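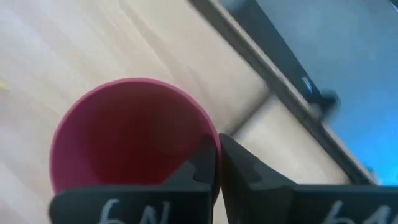
A pink cup from above.

Coins in the jar: a long afternoon with Soledad Collado

I had been meaning to talk to Soledad Collado since last spring, when one of our readers wrote in to say that she had spent most of an evening walking him through a payment that wouldn't confirm, and that by the end of it he understood his own wallet for the first time. I wrote to her, she wrote back the same night (with two corrections to a piece of mine, both fair), and it then took us until March to find an afternoon that suited us both. We sat down a little after two and I didn't put my coat back on until almost six.

Collado answers support mail for Stillelix, a small Bitcoin wallet made by a team of seven. She has been there since before it had a name. Before that she kept the books for a tile importer called Carretero, and she still talks about transactions the way a bookkeeper does, with a great fondness for where each thing came from and where it went.

"People think I must be a programmer," she told me. "I can read some code now, slowly, with my finger on the line. But what I do all day is mostly explain change."

Change, for anyone who came to this page from somewhere else, is the part of a payment that comes back to you. A Bitcoin wallet shows one number at the top of the screen, and it is very natural to think of that number as a balance in the way a bank has a balance. Underneath, though, there are separate pieces, each one left over from some payment you received, and each piece has to be spent whole. If you pay for something small with a big piece, the wallet makes a transaction with two outputs, one going to the shop and one going back to an address of your own.

Collado has a jar she likes to talk about. "Imagine you have a jar with notes and coins in it, and the lid has the total written on it. You look at the lid, you feel rich or poor, fine. Then you go to pay and you have to put your hand in. What comes out is whatever is in there. If it's one large note, that's easy. If it's a great big fistful of pennies, somebody has to carry all those pennies, and that is what you're paying the fee for."

I asked whether people really get caught by this, or whether it is one of those things that sounds worse than it is. She laughed and got up to find her notebook, a real paper one with a rubber band around it, and read me a case from a couple of winters ago, leaving out the name. A man had been getting paid tiny amounts by a website for years, straight to the blockchain, and had never touched any of it. When he finally tried to move it all to a new wallet, the transaction had 351 inputs. The fee his wallet suggested was so large that he was sure he had been hacked.

"He wrote to us in capital letters," she said. "And I understood it! If you look at the lid of the jar and then at the fee, it looks like robbery. But the fee has nothing to do with how much money you send. It goes by how much room the transaction takes up in a block, and every input takes room. You can send a fortune in a small transaction and you can send lunch money in an enormous one."

What did she tell him? "To wait. He had no reason to hurry, he only wanted to be tidy. I said, write down the rate you see today, look again in the evenings and early on quiet mornings, and when it's low, sweep everything together into one piece. He did it some weeks later and sent me a very polite mail in small letters."

That gathering up of little pieces is usually called consolidation, and she has opinions about it. She thinks most people with a handful of inputs never need to bother. She also thinks that anyone who does it should understand that they are telling the whole world that those pieces belong to the same person, more or less, as all of them are signed for in one transaction. If some of your coins came from an exchange that knows your name and others came from a friend, she would like you to stop and have a think before you pour them together.

"I never say don't," she said. "I say, look at the labels first. And then they tell me they have no labels, and I say, well, that's the first job."

We got onto labels for quite a while. Stillelix lets you write a note next to each address, as many wallets do, and Collado would make it the first thing a new person learns if it were up to her. She and Baltasar Palacios, who writes most of the wallet's code, have had a friendly disagreement going about it for years. He worries that a wallet that asks too many questions gets closed and never opened again. She would have the wallet ask every single time. What they have now is a blank field that sits there, waiting, and a small reminder when you spend from something you haven't labeled. Neither of them is happy with it, she said, and she seemed quite cheerful about that.

When I spoke to Palacios on the phone a few days later he was generous about her side of it. "Soledad reads the letters," he said. "I see a crash report, she sees a person who can't remember what he did in June. I've lost most of those arguments and the wallet is better for it."

The other big heap in her inbox is stuck payments, and this was the part I had come to hear about, so I'm afraid I made her go through it twice. Somebody sends a payment with a low fee, the network gets busy, and the payment sits there unconfirmed. The sender sees it as gone. The person being paid sees it as pending, if they see it at all. Both write to support.

"The first thing I want to know is which side you're on," she said. "If you sent it, you can usually replace it. You make the same payment again, spending the same coins, with a higher fee, and the miners will generally prefer the one that pays them more. Only one of the two can ever confirm, and that's what makes it safe to do. What you must not do is panic and make a fresh payment out of different coins, because then both can go through, and you've paid twice."

She has seen that happen more often than she would like. A reader of ours, Telmo Escobar, did precisely this last year with a deposit on a used cello, and was lucky that the seller was a decent sort who sent the second payment back. When I mentioned it, Collado put her hand over her eyes. She asked me to pass on her sympathies, so, Telmo, here they are.

If you're on the receiving side you can't replace the payment, as you don't hold the keys to the coins being spent. What you can do is spend the incoming money onward, to yourself if you like, with a fee big enough to cover both transactions. A miner who wants the second one has to take the first one too. The usual name for it is child pays for parent, and she says that name does more to put people at ease than anything she could write. "Everybody gets it straight away. They've all got a cousin like that."

Then there's the third choice, to do nothing. A transaction nobody picks up will eventually be dropped by the nodes holding on to it. Many of them let go after two weeks if left on their normal settings, and sooner if they run out of room. That doesn't cancel it in any strict sense (anyone who kept a copy can send it out again), and so she advises people who have truly given up on a payment to spend those same coins somewhere else and be done.

I asked what the worst week had been. She didn't need the notebook for that. A shop that sells through Ovov, one of the small payment plug-ins, had set its fee by hand during a quiet spell and forgotten about it. Then the network filled up. There were 79 customer refunds sitting unconfirmed, several of them chained one behind the other, each spending the change from the one before. Nothing further down the chain could confirm until the first did.

"So it's like a line at the bakery where the man at the front has fallen asleep," she said. "Everyone behind him has their money ready. We bumped it from the end of the chain, with one good fee to pull the lot along, but there are limits on how long a chain the nodes will put up with, so we had to do it in parts, and Fulgencio was on the phone with the shop owner the whole time just being calm at her."

Fulgencio Iglesias is the other half of the support desk. He used to work the ferry counter at Ostholm, and I gather there is very little a worried customer can say that he hasn't heard in worse weather.

The light was going by this point and we had drifted. She told me about Yae Uchida, who translated the wallet into Japanese and sent back a list of nearly 100 places where the English made no sense either. Collado went through the list with her line by line over several months. "Broadcast" was a word they fought over. So was "unspent," which in the early versions turned up in a message to people who had just spent everything they had. A good part of the wording you see in Stillelix today comes from those calls, she said, and she wishes every program had a Yae.

Before I left I asked her what she does with her own coins, expecting her to dodge. She told me she keeps a few middling pieces, nothing very small, each with a label, and that she checks the going rate before she sends anything, the way you'd look out the window before hanging up the wash. She has had one payment get stuck in all her years of using the thing. It was to Palacios, for half of a birthday present, and she left it where it was for four days to see if he would say anything.

He did, on the second day. He opened a support ticket.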